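Bench notebook, wood finishing, June, 7:40 in the morning

Shellac again. The Plaltton test boards have had the night to cure and I got in before the compressor crowd so I could look at them in decent light. Verdict: three good, two cloudy, one that looks like somebody breathed on it for eight hours.

For the record, since last month's notes say only "shellac, thin, OK" in my own handwriting and are no use to anyone:

Flakes from the Hultel bag, dewaxed, dissolved in alcohol overnight, strained through a paint filter, then strained again after I found what the first filter had let through. Two-pound cut for the sealer, one-pound for everything after. Walnut offcuts, all from the same plank, sanded to 220 and wiped with a tack cloth. Boards A to C got the pad. Boards D to F got the brush, on Gangadharan's theory that the pad is a superstition handed down by people with too much time.

A, B and C are the good ones. I'll leave the page open on his bench.

D and E clouded along the end grain. My first guess was humidity. The gauge by the door said 80 when I left last night, and that's well past where I would normally open the jar. But A to C sat on the same rack in the same air, so humidity alone doesn't cover it. Brushed coats were heavier, slower to flash, more chance to pick up water. Padmavathi thinks the brush itself was damp from rinsing. She asked me how I had dried it. I said "thoroughly," and she wrote something down.

F is its own problem. Fisheyes over the whole lower half. That is silicone or wax, and I know of one can of spray polish in this building, and I know which cabinet it lives in, and I know it has moved. Wipe down with naphtha, seal, try again. If it fisheyes a second time the board goes to the kindling box and I will stop being polite about the can.

Padding notes, while I remember:

Charge the pad less than feels right. When it drags, one drop of oil, and I mean one. Board B got three and took an extra session to spirit off. Figure eights first, then straight strokes with the grain, and lift off at the end of each pass like a plane leaving a runway. Stopping in the middle leaves a pad print, which will be visible from the parking lot.

Sessions of 90 strokes, then let it rest. Cor counts out loud. It is not restful.

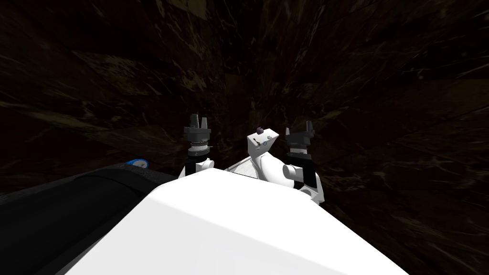

Color: the walnut goes warmer under dewaxed amber than I wanted. Ilango asked for "cool but not gray, dark but not black," and I have passed that along to the tree. Next batch I'll try the blond flakes over a weak dye, one board with and one without, and get him to pick while standing in front of them. Choosing from a phone screen is how we ended up with the orange cabinet.

Cost came up again. The quote from Humetti for the full run of panels, sprayed and rubbed out, is 2,988, and Jayanthi would like to know why we are doing by hand what somebody else can do with a gun. Fair question. My answer is that the sprayed sample chipped when I looked at it sternly, and shellac can be repaired in place. My other answer is that I have already mixed the shellac. She got the first one.

To do:
Rack moved away from the sink. Should have been done in spring.
New pad covers, old cotton, no seams.
Label the jars with the date mixed. The one marked "newer" is not.
Naphtha wipe on F, reseal, check after lunch.
Ask who has the good strainer.

10:15. F wiped and sealed. Two small craters near the corner already. Found the can behind the glue.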